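Search this site
Enter keywords

Workshop > Small Parts > Sorting a Mixed Box

How to Sort a Box of Mixed Hardware

By Suryani Lumenta

Every shop ends up with a box of leftovers from finished jobs. Mine came out of the old pump room at Betthorpe and had plumbing, electrical and mounting parts all thrown in together. These steps are the ones I use to get a box like that back onto the shelves.

What you need

A clear table with a plain top or a mat. One shallow tray with rounded corners, which is easier to wipe out than a square one. Bins or drawers with labels. A rag, a marker and a roll of masking tape.

Step 1. Lay the parts out

Take out a few parts at a time and set them down with a gap between them. Don't dump the box. Brass threads get nicked when heavier parts land on them, and small connectors get bent. A plain surface in a dull color makes a difference with small parts, and you can see a stray washer right away.
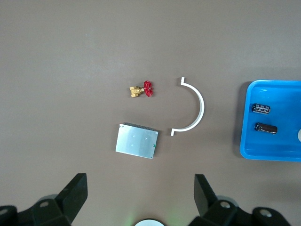

Lay valves on their sides so they don't tip over. Keep metal-cased electronics apart from anything that came off a water line until you have wiped the plumbing parts down.

Step 2. Group by trade first

Make three groups: plumbing, electrical, and brackets and mounts. Don't sort by size yet. Gate valves, unions and hex nipples go with plumbing. Push buttons, emergency stops and modules go with electrical. Plastic clips, half rings and anything with tabs for fastening go with mounts, even if you know it once held a pipe.

If you can't tell what something is, put a piece of tape on it with a question mark and go on. I used to stop and look up each mystery part, and a box took me all afternoon.

Step 3. Check each part

For a gate valve, turn the handwheel all the way open and all the way closed. It should move without grinding. Look through the ports with the valve open and check for scale. Look at the threads last.

For a push button, press it and feel for a clean return. A latching emergency stop should stay down until you twist or pull it, depending on the type. Test the contacts with a meter before you call it good.

For plastic brackets, flex the tabs a little. Old plastic cracks where the tab meets the curve. Throw out the cracked ones.

Step 4. Fill the tray one group at a time

Start with an empty tray and put in only the parts that passed. Buttons go in first for me. Set them down with the heads up if they will stand that way. When the group is done, carry the tray to the shelf and empty it before starting the next one. 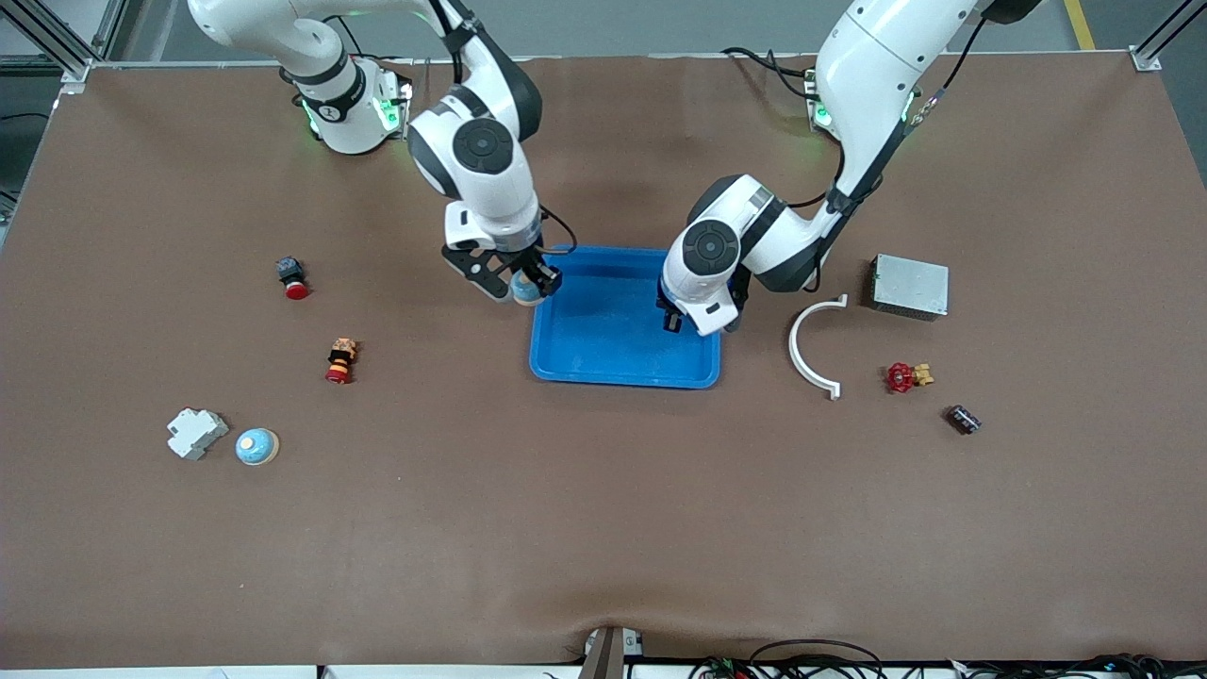 Electrical parts, with the blue tray still empty.

Step 5. Label and put away

Write the bin number on the tape and the same number in your parts list. Our electrical bins start at 300 and the plumbing bins at 800. Loose push buttons live in 704. Pick any numbers you like, but leave room between groups.

Valves go back with the handwheel facing out. Mystery parts get their own bin, and I go through it every October.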